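Support reference: Address livestream, public stand and overflow hall
Service: Celo event streaming
Customer: Grudavik Municipal Council, Office of the Speaker
Priority: High
Status: Closed, with one action outstanding

Summary
The council reported that the live relay of the mayor's Founding Day address lost sound in the overflow hall, and that the public web stream carried the wrong language channel during the opening section. The council is required by its own standing orders to make the address available in both official languages, and asked for a written account that could be placed before members.

Reported by the customer
Sound in the overflow hall stopped at 10.42, shortly after the Speaker had called the meeting to order. The picture was not affected. The hall holds 300 people and was in use by residents who could not be seated in the chamber. At the same time, viewers of the web stream who had selected the first language heard the interpreter's channel instead. The customer's own staff restarted the hall receiver twice without result.

Initial response
10.49 - Ticket opened by telephone. The duty engineer confirmed that both language channels were leaving the chamber mixing desk at normal level.
10.55 - Web stream channel labels found to be reversed. Corrected on the Celo control page. Viewers were required to reload the page.
11.03 - Hall receiver still silent. The customer was advised to move the hall to the web stream as a temporary measure.
11.09 - Sound restored in the hall by this route, with a delay of 35 seconds behind the chamber. The customer accepted the delay for the rest of the sitting.
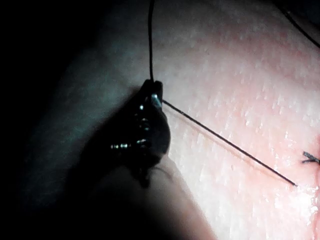

Black strand held between the gripper jaws.

Investigation
The channel labels had been changed in May, when the council moved its committee meetings to the new interpretation desk supplied by Hofstetter. The new desk presents the interpreter on channel one. The stored event template for full council sittings was not updated at that time, and the address was the first full sitting to use it.

The loss of sound in the hall had a separate cause. The receiver was set to follow a channel by name. When the session began, the name it expected was no longer present and the receiver muted its output, as it is designed to do. Restarting the unit reloaded the same setting. The receiver log shows 27 failed attempts to find the channel before the hall was moved to the web stream.

No fault was found in the Flusine link between the chamber and the hall. The customer had asked whether the number of people watching online, which passed 2,000 during the address, could have contributed. The load was well within the limit for this service and played no part.

Resolution
The template for full council sittings has been corrected and locked. The hall receiver now follows a channel by number. Both settings were tested with the customer in an empty chamber, in each language.

The recording published on the council website has been replaced with a version in which the opening section carries the correct channel - the earlier file has been kept in the archive at the request of the Office of the Speaker.

Outstanding
The customer has asked for a printed checklist to be used by chamber staff before each public sitting. A draft has been sent and comments are awaited. The ticket may be reopened by reply if members raise further questions when the report is tabled.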